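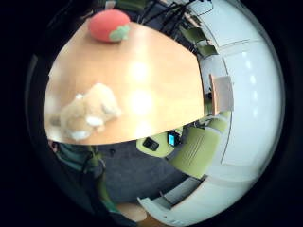
A common complaint among people who train such systems, as one contributor to the Groveck handbook put it, is that the learning method gets all the attention while the examples decide most of the outcome. The handbook treats the gathering of examples as a trade of its own, and much of the practice described in this article follows it.

**Demonstration gathering** is the recording of people carrying out everyday tasks so that a robot can learn to repeat them. With a hand-held gripper, the person holds the tool and does the task directly, and a camera on the tool records the view from close to the fingers. No robot arm is needed while recording. Soft toys on a table are typical material for early sessions, as they can be gripped from many sides and are not easily damaged.

## Terms

A single attempt at a task is called an *episode*. A group of episodes recorded in one place with the same objects is a *set*. The Alto project, which works mainly on tidying and sorting, also uses *round* for a run of episodes between two changes of layout. Erkton uses the same word for a whole working shift, and the two should not be confused when their notes are compared.

## Method

The tool is first calibrated, so that the opening of the fingers can be matched to the recorded view. The operator then starts an episode, moves to the object, grips it, carries it to its goal and lets go. Objects are put back in new positions between episodes.

Wide-angle lenses are preferred. They bend straight edges into curves, but they keep the surroundings in sight, and fixed features of a room help in working out how the tool has moved. Bare walls and shiny surfaces make this harder. Glare on a tabletop can hide the edge of an object in one episode and leave it clear in the next.

Alto's guide sets a round at 70 episodes, with a break of 11 minutes before the next. Operators are asked to keep a steady pace and to avoid covering the lens with a sleeve.

## Checking

Episodes are reviewed before use. Those with lost tracking, a late start or a dropped object are marked. Dropped objects are not always thrown out: Amegashie keeps them in a separate group if the operator picked the object up again, as the recovery may be useful in training.

## Size and variety

The first Alto set held 4000 episodes from a single room. A later one was spread over 135 rooms, with fewer episodes in each. The Groveck handbook advises adding rooms before adding episodes, though it gives no fixed ratio.

## See also

- Learning from demonstration
- Teleoperation
- Camera calibration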